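The Second Sheet

When I came to Vilico I was given a desk by the window, a key for the laboratory and a question that had already beaten two people before me. The question was simple to write down. If you show a robot a task many times, is it better that all the showings are the same, or that they are a little bit different from each other?

The task was a cable. One hand must hold it, the other hand must come to help, and at the end the plug should go in the socket. My mother could do it in the dark. We called our method Irkier, after a village where my supervisor had once spent a wet summer, and the method had two sheets of paper. On the first sheet were the showings that went well. On the second sheet we wrote the bad ones, and the second sheet was supposed to be thrown away.

I did not throw it away. I kept it in my drawer at Vilico, under the tea.

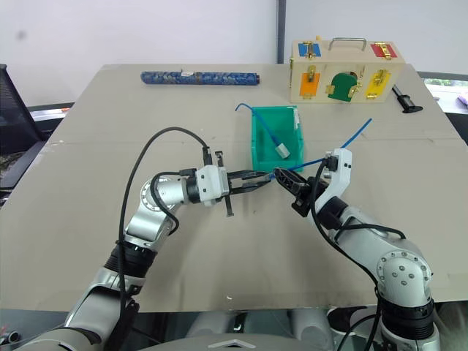 In May we had 798 showings on the first sheet. The robot learned from them, and on the following Monday it tried the task 25 times in front of us. It was very elegant. It moved like somebody who has practised a speech in front of the mirror. But if the cable was bent in a way it did not know, it stopped and waited, and I felt ashamed for it, as I would for a child on a stage.

My supervisor said we needed more good showings. He wanted 900. I said yes, because I was new and because my contract was short, and I went back to my desk and drank the tea, and then I took out the second sheet.

It was a sad list, in my own small handwriting. Cable slipped. Left hand came too early. Took the plug from the wrong side, tried again. Tried again was written there many times. I read it slowly, as one reads old letters, and I began to think that there was more in these lines than in all the beautiful ones.

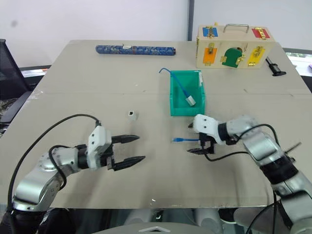
The left gripper open, the right one holding a short blue cable in front of the bin.

So I did something without permission. I chose 20 lines from the second sheet, only those where the hand had made a mistake and then corrected it, and I put them among the good ones. I gave this version a different name, Caden, so that it could not be mixed with the real work. I started the training in the evening and walked home along the canal. I slept badly. I had a dream where I was holding one end of a cable and did not know who had the other. 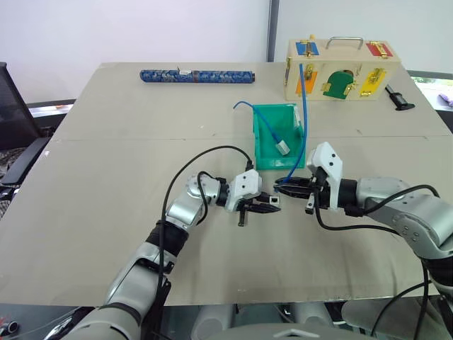 White plug in the left gripper, with a small gap between the two hands.

On Tuesday, July 3, 2018, I came before the others and let Caden try. The first time it missed. It went back a little, it turned the wrist and it came again from the other side – slowly, without any shame. I stood with my coat on and watched it do this until my supervisor opened the door.

He looked for a long time. Then he asked me which showings I had used, and I opened the drawer and moved the tea.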